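3.2 What people meant by a clean floor

I went into the Bragança interviews expecting to talk about products. We had 1,154 completed diaries by then, and the plan was to ask people why they'd ticked one box and left another. What I got instead was a lot of talk about knees, backs and grandmothers. People who owned a perfectly good mop still told me that a floor hadn't been done properly until somebody had got down and gone over it by hand.

I'll admit I was slow to take this seriously. In the pilot at Kulel we'd lumped all hand wiping under "spot cleaning", and I now think that was a mistake (Figure 2 shows the sort of job I mean).

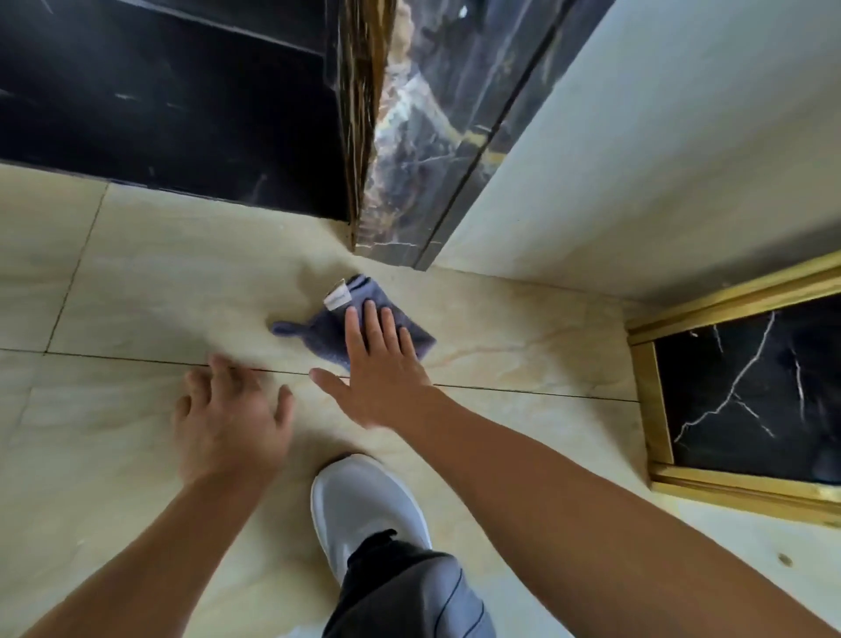

Figure 2. Wiping a tiled floor by hand with a microfibre cloth.

The diaries had one line for it and the interviews had hours. One woman kept separate cloths for the hall and the kitchen and wouldn't hear of swapping them. Another did the whole ground floor this way before visitors came, then mopped it again once they'd gone — she couldn't say why, and laughed when I asked.

So we went back and recoded all 2,210 floor entries, splitting hand wiping into 6 types. The Grikska households had used an older form of the diary, and I've left them out of the table for now. I was sorry to do it, as their margin notes were the best we had. They come back in section 4, next to the 650 entries from Jorkatard.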